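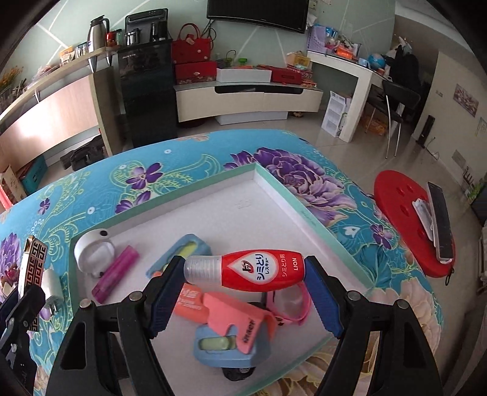

I have owned a lot of stain removers over the years, mostly the big spray kind that live under the sink and are never where I am when the coffee goes down my front. So when Wen-hsiung Cheung, who sat across from me at Grivon for ages and always had a clean shirt, told me to get one of the tiny Japanese ones and stop complaining, I finally listened. It's the LION one, a little red squeeze bottle with a frosted cap and a white teardrop on it, and the writing is シミとり and then レスキュー, which comes out as something like "stain removal rescue." I keep mine in a shallow white box lid with a teal rim, along with the small stuff that gets pulled out of bags and pockets, and there it sits among a magenta tube and an orange-pink packet and whatever else has landed that month. It is easy to spot in there, I will say that for red.

Home Reviews Laundry Kitchen Travel Contact

I paid for it myself, at the import shop in Estmont, and I've had it since May. That is long enough to have spilled nearly everything I normally spill.

First, what I wanted it for. I was never looking for something to replace my regular laundry routine. I wanted a bottle small enough that I'd carry it, for those moments in a restaurant bathroom when you're dabbing at yourself with a wet paper towel and making the spot bigger. My method is very simple. I put a folded tissue or a napkin behind the fabric, squeeze a little onto the mark, and press from the front with another tissue. Then I move to a clean bit of tissue and do it again. I give the whole business maybe three rounds before I decide it's as good as it's going to get, and then the shirt goes in the wash that evening as usual.

Coffee has been the big success. I had a splash down a pale cotton blouse at 15 minutes before a meeting (of course I did) and by the time I walked in you would have had to know where to look. Soy sauce was nearly as good, so long as I got to it at the table. Tomato sauce took more patience and left a faint pink shadow that only went away in the laundry. Salad dressing was so-so, and ballpoint ink did not budge at all, though I can't say I expected it to.

I also tried it on a turmeric stain that had been on a kitchen towel for weeks, purely out of curiosity. No luck whatsoever! I don't hold that against it. For old stains I still go back to the tub of Fluklow powder and a long soak overnight, and I'd tell anyone else to do the same.

A few things I'd want to know if I were buying. It's a small bottle, and if you are heavy-handed like me you'll go through it faster than you'd like - I've learned to start with a couple of drops and add more only if I need it. All the writing I can see on the front is Japanese apart from the brand name, so if you don't read any, have someone go over the directions with you or use a translation app before you try it on something you love. I'd also test it on an inside seam first. I did that with a navy dress and it was fine, but I have not dared try it on silk or wool and I'm not going to, so please don't take my word on those.

As for carrying it, mine has been in my purse, in a coat pocket and once all the way to my sister's in the bottom of an overnight bag, and I haven't had a leak. I still put it in a little zip bag when I travel, mostly from habit after an unfortunate business with some hand lotion.

I compared it with the Lam stain pen, which I'd used before. The pen is neater for a single dot and you can use it one-handed, but the tip picks up color from whatever you've been scrubbing and after a while I didn't like putting it on anything white. With the bottle, the dirty part is the tissue, and that goes in the trash. The pen does win for kids' things, I think, where you're chasing somebody around with it.

Would I buy it again? Yes, and I already have a second one set aside for the glove compartment, where most of my coffee accidents begin. If your shop carries it, get one and put it in the bag you use most.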